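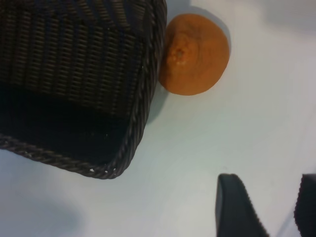 Search this forum Search titles only Go

Rectangular basket for fruit – line it or leave it?

hobmarigold
14 November 2020

I've moved from a china bowl to a rectangular basket for the fruit and would like some opinions before I fill it. It's the dark brown woven sort, nearly black inside, with a thick braided edge. The weave is plastic, so I'm not worried about it getting damp. It came from the Andalora shop in town, where they sell them for bread, and the label on the bottom said Prutatex. It's 30 cm on the long side, which suits the end of our table.

We get through a lot of small oranges at this time of year. In the bowl the ones at the bottom always went soft and we didn't find out until there was a green one. I thought a flat bottom would let me keep them in one layer.

Questions:
Do you line yours, and with what?
How do you clean between the strands?
Does anyone keep citrus in with apples and bananas, or is that asking for trouble?

pantryshelf_two

No lining. The point of a woven basket is that air gets in at the sides and the bottom, and a cloth stops most of that. If the fruit is in one layer you don't need anything under it.

Bananas separate, always. Apples and oranges I put together and have never had a problem, but they don't last long in our house.

Kettleside

I disagree about the lining. I use a folded tea towel and change it when the rest of the wash goes in. If an orange does go off, you throw the towel in the machine and the basket stays clean. Without one you end up picking at the weave with a toothbrush. I did that once with a squashed plum and I'm not doing it again.

pantryshelf_two

A plum isn't an orange. You'd notice an orange well before it got to that stage, particularly in one layer.

Kettleside

You'd notice it. My family would put another three on top of it.

oldmangle

For cleaning, plastic weave can go in the sink. Warm water, a drop of washing-up liquid, soft brush along the rows and then across, rinse, and stand it on its end on a rack to drain. It holds more water than you'd think in the braided part of the rim, so give it a shake over the sink first. Don't do this with real willow or rush unless you have time to dry it properly.

I'd also run a finger round the rim before you use it. The cheaper ones get little ends sticking up at the corners, and they catch on tea towels.

hobmarigold

There are a few tiny pale specks on the edge by one corner, and they may be frayed bits. It's nothing that bothers me. I'll trim anything that snags.

I've put it on the table with one orange beside it to see how the size compares. Deep enough for one layer, I think. I'd rather not stack them.

Montecinos market bag

Is it very dark inside? I had a black one and it was hard to see what was at the bottom of it, even in daylight. I went over to a pale one and found I threw less away. It's a small thing, but if your worry is missing the mouldy one then colour matters more than the lining.

hobmarigold

It is dark inside, yes, very dark from some angles. I hadn't thought about that. From straight over the top it's better and you can see the weave on the bottom. The far side has small gaps that let the light through, so there must be some air getting in as well. 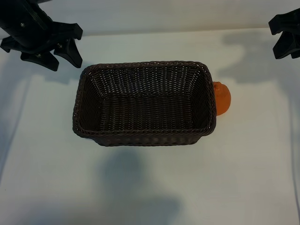
oldmangle

Good shape for oranges. With the sides leaning outwards like that you get a bit more room at the top than at the bottom, so fill the middle first and they won't roll about. I'd use it for nothing but citrus and keep the bowl for the rest.

On the darkness, put a sheet of white kitchen paper in the bottom. It's thin enough not to hold much damp and you can see straight away if something has leaked. That might settle the argument further up too.

pantryshelf_two

Kitchen paper I could live with. I still say it isn't needed.

Kettleside

Kitchen paper moves about and bunches up at one end. Tea towel.

drawerliner94

We sell fruit at a church hall stall from August through to the spring, so I handle a fair few baskets. Some points from that:

Don't wash the oranges before they go in. Wash them when you want to eat them or use the peel.

Turn them over every few days. The side they sit on goes first.

Net bags hold them too tightly. Cut the net off as soon as you get home and check each one. In a 500 g bag there's often one with a soft patch, and it's nearly always against the label.

Loose-skinned ones dry out sooner than the tight-skinned kind, so buy fewer of those at once. In a warm kitchen I'd move whatever won't be eaten in the next few days to the salad drawer.

As for lining, we don't on the stall, but our fruit is gone the same day. At home I use paper.

hobmarigold

Thank you, that's useful. I'd been leaving them in the net.

Our kitchen is warm in the evenings with the oven on. Would you keep the basket at the end of the table or put it on the windowsill? The sill gets sun in the morning.

drawerliner94

Table. Sun on one side isn't good for them.

Kettleside

Windowsill is fine in November. There's hardly any sun and it's the coolest place in most kitchens. Mine are on the sill until the clocks change in spring.

Montecinos market bag

That depends on whether there's a radiator under it. There is in ours.

hobmarigold

There is in ours as well, so the table it is.

sewnbyhand_k

If you do go with cloth, a fitted liner stays put better than a folded towel. Measure the inside at the bottom, add the height of the sides twice, and cut the corners out as squares. Sew each corner up, turn the top over, and put a tie at each end to go round the rim. Sendar do a plain cotton remnant pack that would be enough for two, and you can boil it. Wash the cotton before you cut it or the liner will shrink and pull away from the corners.

With slanting sides you need the top slightly wider than the bottom. I usually make one out of an old pillowcase first to check.

Kettleside

That's a better version of what I've been saying.

pantryshelf_two

It's a nice liner but it's still a lot of sewing for some oranges.

hobmarigold

I'm going to start with kitchen paper and see if it bunches up. If it does I'll get the pillowcase out. The bananas can stay on the hook.

oldmangle

Put the paper in two sheets, overlapped in the middle. One sheet won't reach both ends of a 30 cm basket.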